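Around the House with Asabe - The Counter Page

Welcome back, and if you're new, pull up a stool. This is the corner of the site where I put up photos of the rooms we live in most, and for the last little while that has meant the kitchen, because we spent much of the winter arguing (nicely!) over what gets to live on the counter and what has to go in a cupboard. If you read the Gurno pantry pages you'll remember the great shelf paper debate. Ngozi still hasn't come around to the stripes.

What set me off this time was a note from Sumaiya Talukder, who wanted to know how anyone cooks in a kitchen where everything is out in the open. She keeps hers bare as a plate and says she can't think otherwise. I was raised the other way. My mother had her spoons out, her jars out, her bread out, and if you wanted to roll dough you shoved it all back with your forearm and got on with it. I like a kitchen that looks as if somebody might start supper in it at any minute, and I've stopped being shy of saying so.

So the rule we settled on is a simple one. Jars and canisters go along the back against the tile, the cutting board stays flat in the middle where there's light to work by, and fruit gets a plate of its own up off the counter. Anything used less than once a week goes away. That last part cost me the waffle iron, and I do miss seeing it, though Suleiman Okonkwo tells me I made waffles 2 times last year and he may well be right.

I'm fond of gray and white together, and of marble with a bit of vein to it, but a kitchen in those colors can turn chilly if you let it. Wood is the cure, I think - a board, a spoon, a lid or two - and then something bright to eat.

The back row, with the green mug up on its perch and the wooden spoon leaning the way spoons like to lean.

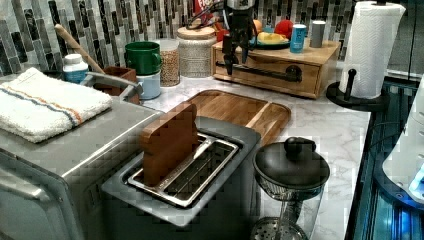 Banana, orange and red fruit on a teal plate, with the big board beside them and the cereal at the back for whoever gets up first.

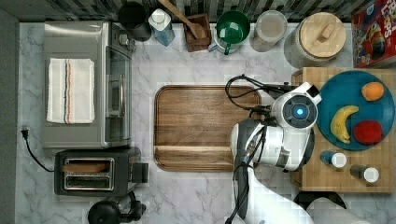 Toaster in front, striped towel on the toaster oven, and the bread box with its long black handle.

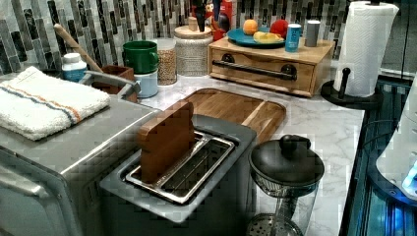 Now, about boards, which is the thing I get the most mail over. Chidubem Bassey oils his on the first of every month and has it written on the calendar, and his is lovely. I oil mine when it starts to look thirsty, leave it overnight, and wipe off whatever hasn't soaked in by morning. Go with the grain, use less than you think, and do the edges too. If you have a groove, run a folded rag along it with your fingertip, as crumbs and old juice settle in there and you'll smell them come summer.

For jars, I've gone back to plain glass wherever I can. I want to see when we're low on lentils before I've promised somebody soup. Write the date on a bit of tape and stick it underneath, where it won't bother you.

The next gallery goes up in April and will be all drawers, mine included, so I have some tidying ahead of me. If you'd like yours in it, send it along with your first name and a line on what's in there. Ngozi Yusuf is sorting the mail again and she is quicker at it than I ever was.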